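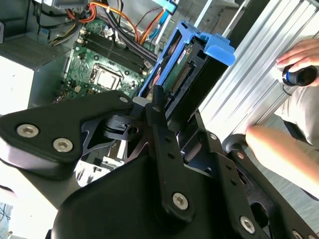 4.2 Sharing the bench with the arm

At the Merkis repair bench, the arm does the reaching and gripping. The technician keeps the screwdriver work and decides when a step is done.

1. Open the side of the case and select job 523 in Fustuso.

2. Guide the gripper to the blue drive latch.
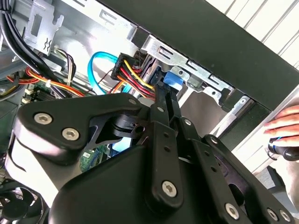 Keep your fingers on the outside edge of the case until the speed readout drops below 55.

3. Check the holder board behind the case -- small parts go back there between jobs.

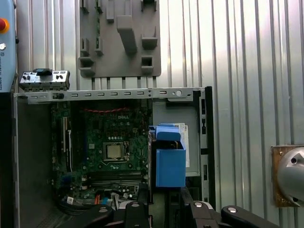
4. Select the power connector and set grip force to 97.

CAUTION: Never pull by the wires.

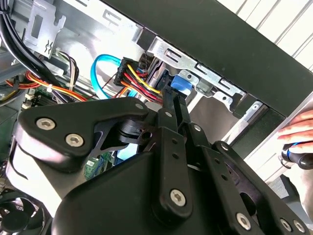 If the connector sticks, stop the arm and free it by hand. Log the stop under your own shift. Stops do not count against your hours.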